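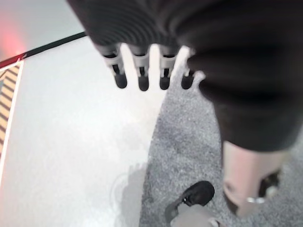

Four fingers pointing at the floor, July 1, 2025

Why does my custard split every time I bake it, even in a water bath?

Okay, I'm at my wits' end with baked custard and I'm hoping somebody on here can set me straight. I've been making my grandmother's recipe, the plain one with whole milk, eggs, sugar, vanilla and a little nutmeg on top, and four tries in a row it has come out grainy with a puddle of thin liquid at the bottom of the cup. It tastes fine! My kids will eat it with a spoon and a paper towel. But I'm supposed to bring it to a family thing and I can't show up with soup.

What I do: heat the milk until it steams, whisk it into the eggs and sugar, strain, pour into six little ramekins, set them in a roasting pan, add hot water from the kettle until it's halfway up the sides, and bake at 350 for 45 minutes. The recipe card says "bake until set" and that's all the help Grandma left me. I've been waiting until the middle doesn't move when I nudge the pan.

I've tried fewer eggs, I've tried more eggs, and last night I tried half-and-half in place of the milk (a little better, still weepy). I moved here from Begay last November and I've got a different oven now, a gas one, and I don't remember having this trouble with the old electric. Could it be the oven? Could it be the ramekins? They're thinner than my old ones, which got broken in the move. Do I need to cover them with foil? I've read yes and I've read no.

Thanks in advance — I have two dozen eggs in the fridge and I'm not afraid to use them.

Ghazala Paracha

We use cookies to remember your settings and to see which questions get read the most. By continuing to browse Cleklow Help you agree to our use of cookies. Accept | Manage choices

2 answers

You're overbaking them, and I say that with love because I did the same thing for years. If the middle doesn't move at all, it's already gone too far, and it'll keep cooking after you pull it out too. You want the outside inch or so to look firm and the center to wobble like Jell-O when you give the pan a little shake. It'll look wrong. Take it out anyway, and lift the cups out of the hot water right away so they don't sit there and keep going.

The other thing is 350 is pretty hot for custard in thin cups. I bake mine at 325 and start checking at 30 minutes. If your gas oven runs hot on top of that (mine did, by a lot) you could easily be baking at 375 and not know it. Get one of those cheap oven thermometers that hangs off the rack and see what it says once the oven has had a good long while to heat up. I got mine at the hardware store in Kumport and it changed my whole life, or at least my pies.

If you have an instant-read thermometer, poke the center of one. I pull mine when it reads right around what Ghazala's grandma would call "just barely," and for me that's somewhere between 170 and 175. Get up past 185 and you'll see the eggs tighten and squeeze the water out, and that's your puddle. You'll have a tiny hole in one custard. Eat that one yourself.

A folded dish towel in the bottom of the roasting pan, under the ramekins, helps a bunch with thin cups. The water should come up over it, and keep the edges tucked down inside the pan, especially with a gas oven! I'd skip foil in your case. It traps heat and makes it harder to see the wobble. And go back to your original number of eggs, there's nothing the matter with the recipe.

Oh, and the nutmeg — put it on right before they go in, or it sinks.

Cletus Park

70 people found this helpful

I don't use a water bath at all, I just do it on the stove with cornstarch and pour it in the cups and put it in the fridge. Takes me ten minutes. It's not the same thing as baked, I guess, it's more of a pudding, but it has never once split on me. My sister gets hers from the bakery in Flikbridge. Also, are you using big eggs or extra large?

2 people found this helpful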